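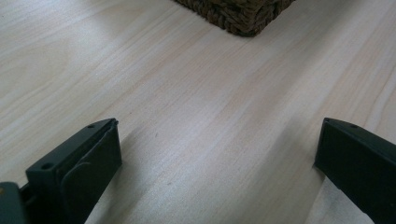
Caring for oiled wood at home

Many people are afraid of oiled wood. They think it needs attention every day, and so they choose lacquer. I have lived with oiled tables and shelves since we moved to Stamusden, and for most of the year I only wipe them with a cloth.

Daily cleaning

Use a cotton cloth, wrung out well, and go along the grain. A little mild soap in the water is enough for grease. Do not use the spray you have for the bathroom tiles, and keep away from the green side of the sponge. Dry the surface with a second cloth right after.

Water rings

A fresh white ring often leaves by itself overnight. If it is still there in the morning, rub a few drops of oil into it with your finger and wait two hours before you wipe. Old rings need sandpaper. Take a fine one, 180 or finer, and sand a bigger area than the ring, with light hands, or you will make a small valley that you feel each time you put down a plate.

Black marks are a different thing. They come from iron, for example a wet can or a cast iron pan left standing. Lemon juice helps a little on pale wood. My neighbor Coralie Partington uses oxalic acid for this, with gloves and an open window, and her results are better than mine.

Oiling

I oil the kitchen table two times a year, the second time in September, before the heating starts. Clean the wood in the evening and let it dry until the next day. Put on a thin coat, wait 28 minutes (the can I buy says so, I don't know why so exactly) and take off everything that stays on top. People usually leave too much. Then it is sticky for a week and collects all the dust of the house.

For pale wood ask for an oil with a little white pigment, because the clear one makes it yellow. Try it first on the underside.

Very important – cloths with linseed oil can catch fire by themselves when they lie in a heap. Spread them flat outdoors to dry, or put them in a metal can with water and a lid.

Crumbs in the joints

If your table has open joints between the boards, a wooden skewer cleans them well. A knife will damage the edges. I do this before oiling, otherwise the crumbs get oiled too and become hard like little stones.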